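# 第四章 叠衣服之前

我第一次正经学叠衣服,是在普林斯卡(Plinska)的一家洗衣房里打短工。那时候我以为自己会叠,谁不会呢?从小到大,衣柜里的东西都是自己塞进去的嘛。结果上班头一天下午,领班把我叠好的一摞T恤轻轻一推,整摞就歪了,像一块没烤熟的蛋糕。她什么也没说,又给了我一筐。

所以这一章我想慢一点讲。前三章我们聊了纤维、洗涤和晾晒,读到这里的同学多半已经能看懂洗标,也知道羊毛衫为什么不能挂着晾。可是衣服从晾衣绳上收下来,到放进抽屉,中间还有一大段路。很多教材把这段路写成两行字:“整理,折叠,收纳。”我上学时用的那本就是这样,翻过去就是熨烫了,我当时还挺高兴,觉得少背一页。

## 4.1 先有一堆

叠衣服总是从一堆开始的。一堆衣服摊在床上或者桌上,袖子压着裤腿,领子翻在里面,你只看得见最上面几层褶子。我做课堂练习的时候,总有同学一上来就伸手抓住最近的一角,用力一抽,抽出来半件,另外半件还缠着别人的袖子,然后整堆都跟着走。这个毛病我也有,赶时间的时候到现在还犯。

我的建议是先看。看哪一件在最上面,看哪条边是完整的,看有没有能认出来的东西:一段下摆、一个领口、一块印花。印花特别好用!素色的衣服堆在一起,黑的连着黑的,你很难判断哪道褶是哪一件的;带图案的就不一样,花纹走到哪儿断了,多半就是布在那儿折过去了,或者另一件从那儿开始了。

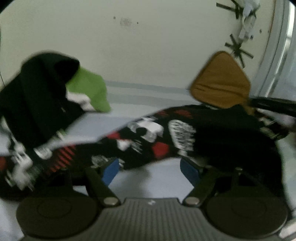 黑底印花的衣服是我最喜欢拿来上课的一类。底色深,褶子的阴影几乎看不出来,初学的人容易把一道折痕当成衣服的边。这时候就要靠图案。白色、红色这些亮的部分顺着布面起伏,你盯着它们看一会儿,衣服的走向就慢慢出来了:图案被拉长的地方是斜面,被挤窄的地方布在往里收,突然少了一半的地方,得掀开来找另外一半。

顺便说一句,台面的颜色也有讲究。浅色台面上放深色衣服,轮廓一眼就清楚;深色台面上叠黑裤子,那可真是折磨眼睛。我自己家里用的是一块旧的浅灰床单,铺在餐桌上,叠完一抖,线头毛屑都在上面,收拾起来也方便。要是你家桌子本来就是浅色的,这一步就省了。

## 4.2 两只手放在哪里

看清楚了,才轮到手。

抓一件软塌塌的衣服,难处在于它没有固定的形状。杯子有把手,书有书脊,衣服呢?你捏哪里,哪里就变成了“上面”。捏住袖口提起来,得到一根长条;捏住肩膀提起来,得到一件能认出来的上衣。所以找抓点其实是在给衣服决定方向。

我教的办法很土,叫“两点一提”。先用一只手捏住一个明显的点,比如肩缝,往上提一小段,不要整件拎离台面;另一只手顺着边往外滑,滑到第二个点,比如另一边的肩缝,捏住,再一起提。滑的时候手指别夹太紧,布要能从指缝里过去,太松又会丢边。这个力道没法用文字说清楚,多练几件就有了。针织的料子会被你拽长,要再轻一点。

有的同学会问,拿起来以后要不要抖?看料子。棉的T恤抖两下,褶子能松开不少;带大面积胶印的衣服我不太抖,放平了用手掌从中间往两边抚。印花的那一面尽量不要正对着折,如果非折不可,折线避开最厚的那块图案。我有一件穿了很多年的演出纪念衫,正中间一道白印子,就是年轻时图省事,每次都从同一个地方对折留下的。心疼也来不及了。

## 4.3 分堆,别分太细

在法科夫(Fakov)教夜校那几年,我见过各种各样的分法。有按颜色分的,有按家里人分的,还有一位学生按“喜不喜欢”分,喜欢的叠得整整齐齐,不喜欢的团成球塞到最里面(我后来发现自己也差不多)。

课堂上我只要求分成2堆:能平铺的和不能平铺的。T恤、衬衫、裤子、毛巾归一边,袜子、内衣、帽子和带钢圈的东西归另一边。分得太细,桌子上就全是小堆,你转个身就碰倒一个,最后又混到一起去了。等第一堆叠完,台面空出来,再去处理第二堆,心情也会好很多。

分的时候顺手做一件事:把翻在里面的袖子掏出来,拉链拉上,口袋摸一遍。纸巾、硬币、发圈,能摸出来的东西多得很。哈留(Harju)牌的收纳盒说明书上印着一句话,我一直记着,大意是先清空口袋再谈整齐。写得挺好,盒子嘛,盖子有点松。

## 4.4 这一章怎么用

后面几节会依次讲平铺、对折、三折和竖放,每种叠法都配有步骤图。请不要一口气读完,读一节,叠一堆。我希望你在读下一章之前,至少亲手叠过99件衣服。听起来吓人,其实一个四口之家收几次衣服也就够了,毛巾也算!

练习用的衣服不必挑好的。旧T恤最合适,洗得软了,脾气也好。厚卫衣留到4.7节,连帽的那种尤其麻烦,帽子往哪边放,我和鲁基斯(Rukis)洗衣店的同行争了好几年,到时候两种做法都写给你,你自己试。

准备工作如下,开始之前对照一下:

- 一块平整的台面,高度大约到你的腰,床也行,就是叠久了腰会酸
- 刚收下来、已经干透的衣服一筐
- 8只衣架,给那些叠到一半你改主意想挂起来的
- 一个空抽屉,或者一个盒子

衣服一定要干透。摸着凉凉的就再晾一会儿,尤其是腋下和裤腰这些布料厚的地方,潮着叠进去,过几天一开抽屉那个味道,我就不形容了。

好,把筐里的衣服倒出来,先别动手,看一看最上面是哪一件。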